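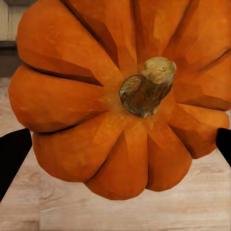 I have been putting off my seed order since last March, and this month I finally sat down with a mug of tea and the Bramwell catalog and did it. Big mistake doing it hungry! I went in for beans and came out with beans, two kinds of kale, a melon I have no room for, and three packets of pumpkins. I blame the pumpkins on their looks. Stare straight down at a big orange one, with that stubby stem in the middle and the deep creases running out between the lobes, and tell me you wouldn't clear a bed for it too.

Anyway, the real news is the seed swap. We're back in the Gerkine Street hall, doors at 10 in the morning, and Anju Prajapati is running the front table again. She counted 247 packets handed in last year and 300 the year before, so we slipped a bit, and she would like me to pass along that she noticed. If you've got a jar of something saved from your own patch, bring it. Coin envelopes are perfect, but a folded piece of junk mail with tape on it is fine (half of mine come that way).

Please, please write the year on it. Last time I took home a packet marked "good squash" in purple pen and nothing else, and I grew it, and I still couldn't tell you what it was. We ate it with butter.

A few of you asked about germination tests. I do mine on the top of the fridge: ten seeds on a damp paper towel, rolled up in a sandwich bag, and a peek every couple of days. My old Zaddale onions gave me one sprout out of ten, so those went in the compost. The tomatoes from the same shoebox were five years old and nine came up. I don't know why tomatoes are like that, but onions never seem to last for me.

Oh - and the shared potting mix order. It's coming from Wirum this time and there's a signup sheet by the hall door. Put your name down and how many bags, and bring your own cart or a strong nephew. I hurt my back on the last delivery and I'm not lifting for anyone but myself this spring.

I still have far too many kale starts on the porch if anybody wants some. Just knock, or take a tray if I'm out, and leave the tray when you're done with it.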